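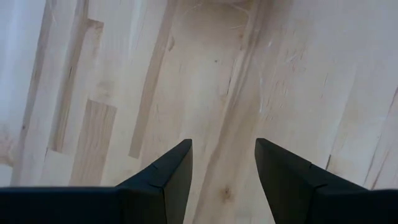
*Slide 1 – pale strips, different lengths, staggered ends.*

**Speaker notes: Living with a light wood surface**

Good evening, and thank you for coming. My talk is 13 minutes, then we have time for questions. Please keep the small wood samples going around the tables while I speak.

(Leave slide 1 on the screen. Wait until the door is closed.)

I want to begin with color. When people buy light wood, they often expect one color. Then they look closely and find cream, tan, honey, and also some small dark flecks. A customer in our Astby shop once asked me if the darker pieces were a mistake. I told her no. Every strip takes its own color from the tree, and when many strips lie side by side you see all of them together.

Point to the left side of the slide: one long light strip, and near its end a shorter one, darker, with a more streaky grain. Ask the room which of the two they like better. Usually the answers are divided.

**Why the ends are staggered**

If all the ends meet in one line, you get a weak line across the surface. You also get a line that the eye cannot leave alone. So we move the ends. At Hoekstra, where I learned this work, the rule was to keep the ends of two neighbor strips at least 8 inches apart on a long piece. For small tables we were less strict.

Take out the two sample boards now. Board A has the ends in line, board B has them staggered. Let the first row hold them.

**Sorting before gluing**

- Lay all the strips dry on the bench, with no glue.
- Look at them by the window, and again in the evening with the lamp on.
- Move the darkest pieces until they do not sit in one group.
- Mark the order with pencil and go to drink a coffee.

For the long counter at Stoseo we had 409 strips to sort, and it took two of us about 2 days. I was sure that we had finished on the first evening. In the morning light there was a dark corner that we both had missed, and we started that part again.

**Daily care**

Wipe with a damp cloth, then with a dry one. Do not leave a wet glass overnight. For oil, use a thin coat and rub off what the wood does not drink. At home I oil my table in November, when the heating starts and the air becomes dry.

A light surface will get more yellow with the years, especially near a window. If you keep a bowl always in the same place, you will find a pale circle under it. Move the bowl sometimes.

**Questions that usually come**

*Can I sand only one stain?* Yes, but sand wider than the stain, and go with the grain.

*Oil or lacquer?* For a kitchen I prefer oil – it is easier to repair a small area. The tables in the Visero reading room are lacquered, and there I agree with the choice.

*Can I cut bread on it?* You can. You will see the cuts.

(Collect the samples before people leave. Board B has a loose corner, so carry it flat.)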